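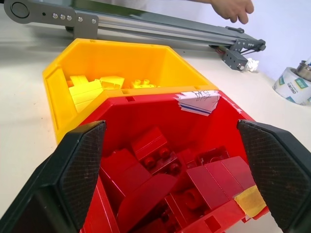 Red building blocks in a red bin

A July Morning at the Okoro Daylily Fields

I have wanted to go to the Okoro open day for years, and every summer something got in the way. This July I finally made it, and I came home with dirt on my knees, a sunburned neck and a trunk full of plants I have no good place for. It was wonderful. If you grow daylilies at all, or if you only know them as the orange ones that grow along the ditch by the mailbox, put Udcombe on your list for next summer.

Getting there

The nursery is on the far side of Udcombe, past the grain elevator and down a gravel lane that I drove right by the first time. The sign is small and half hidden by a lilac. Gates open at 8 in the morning and I would really urge you to be there then. Daylily flowers open fresh each day and the dark ones start to look tired in hot sun — by early afternoon the deep purples had gone limp and spotty, and those were the ones I had most wanted to see.

Parking is in a mowed hayfield. It was dry when I went. After rain I think I'd leave the little car at home and borrow something with more clearance. Wear real shoes, too. I saw several people in sandals picking wood chips out from between their toes.

The display rows

You walk in through a gap in a hornbeam hedge and there they all are. The field slopes away from you a little, so you see the whole thing at once, 300 varieties laid out in long straight rows with grass paths wide enough for a garden cart. I stopped dead and the couple behind me walked into my back.

Every clump has a metal tag at the front with the name, height and bloom season, and the tags are at an angle you can read standing up. You would be amazed how many gardens get this wrong! I have spent whole afternoons at other places crawling around under foliage looking for a label that turned out to be last year's.

The rows run by season of bloom, early at the top of the slope and late at the bottom. That means the top rows were mostly finished, with a few last flowers hanging on and plenty of brown stalks. I liked seeing that. A catalog only ever gives you the one perfect flower, and I want to know what the plant will look like when it's done and I have to live with the leaves until frost. Some of the early ones had gone yellow and ratty at the base. Others were still fresh and green and arching, as nice as any ornamental grass, and I wrote down the names of those before I looked at a single bloom.

The middle rows were at their peak. Peach, lemon, wine red, a brick color with a green throat, near-whites that look like cold butter up close. I had always thought I didn't care for the ruffled ones. I stood in front of a ruffled pale pink for so long that my coffee went cold, so I suppose I do care for them.

The Susta seedlings

Below the display rows there is a fenced section where the nursery grows its own seedlings, and on the open day they let you in. The line is called Susta, and the idea behind it is branching. A cheap daylily often has one stalk with a tight knot of buds at the top, and the flowers jam up against each other and tear. The Susta plants carry their buds on side branches spaced well down the stalk, so each flower has elbow room and the bloom goes on longer.

Once it was pointed out to me I couldn't stop looking for it. I went back up the hill and checked all my earlier favorites and crossed off a handful.

The seedlings are planted close together in blocks, and most of them will never be sold. They are watched for three summers, and the ones that don't make the grade get composted. The woman leading the walk said this very cheerfully while a few of us made small noises of pain. Flagged plants get a strip of blue tape around one stalk. I fell for a melon-colored one with no tape on it, naturally.
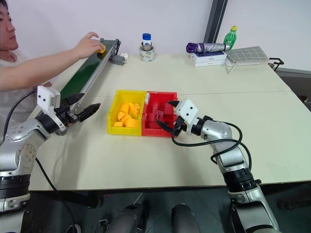

The dividing demonstration

At 10 there was a dividing demonstration under the big maple, and I would have made the drive for that alone. I've always gone after an old clump with a spade and a lot of bad language. The man giving the demonstration used two garden forks, back to back, and it came apart so easily that people clapped.

His method, as far as I could write it down:

Cut the leaves back to the height of your hand before you dig. They lose less water and you can see what you're doing.

Dig wide. The roots run out farther than you expect, and some of them are fat like little sweet potatoes. Try to keep those whole.

Shake off the soil, then hose the clump clean. He spent longer on this than on anything else. With the soil gone you can see where the plant wants to come apart.

Push the forks in back to back and pull the handles away from each other slowly. Then work the smaller pieces loose with your fingers.

Keep at least three fans to each piece. A single fan will live, he said, but you will wait a good while for a decent show.

Set the crown just under the surface, no more than an inch, with the roots spread over a little mound of soil. Water it in well and keep watering until you see new leaves.

Someone asked about timing. He likes to divide right after bloom where summers are mild, and he waits for the cooler end of summer where they aren't. Somebody else asked about fertilizer, and he was pretty relaxed about it: compost in spring, and go easy on nitrogen or you'll grow a lot of lovely leaves.

There was a long back-and-forth about rust, which is the orange powdery stuff that shows up on the leaves in some gardens. The advice was to keep new plants off by themselves for a few weeks, water at the base in the morning, and cut off and bag anything suspicious. I will admit I have never kept a new plant off by itself in my life. I'm going to try.

Lunch

Okoro doesn't serve food beyond coffee and a very good lemon bar. Most people drive over to Busness, which is the next village, and eat at the bakery by the bridge. Get the tomato pie if there is any left. The churchyard across the street has a bank of old yellow daylilies running down to the creek, the tall fragrant kind that opens in late afternoon, and it's worth the short walk even if you have had your fill of daylilies by then. (I hadn't.)

What I bought

You order by writing the tag name on a slip and handing it in at the barn, and they dig your plants while you wait. Bare root, leaves trimmed, wrapped in damp newspaper with the name written straight on a leaf in marker. I've already started doing this at home.

I had promised myself one plant. I bought a clear yellow with excellent branching from the Susta line, a late wine red from the bottom of the slope to carry on after everything else quits, and that ruffled pale pink. The pink is going by the back steps where the phlox has been sulking. The red can go in with the asters. The yellow is still heeled in behind the compost bins while I argue with myself about the front walk.

If you go

Bring water, a hat, and a pencil, as pens kept giving out on the damp order slips. Take a picture of the tag right after you take a picture of the flower, every single time, or you will have a phone full of peach daylilies and no idea which is which. Dogs are fine on a leash. There is one portable toilet and the line gets long after the demonstration, so plan ahead.

The best bloom in the late rows was still to come when I was there, and I'm told the fields stay open on weekday mornings until the last of them finish. I may have to drive back for a look at the bottom of the hill.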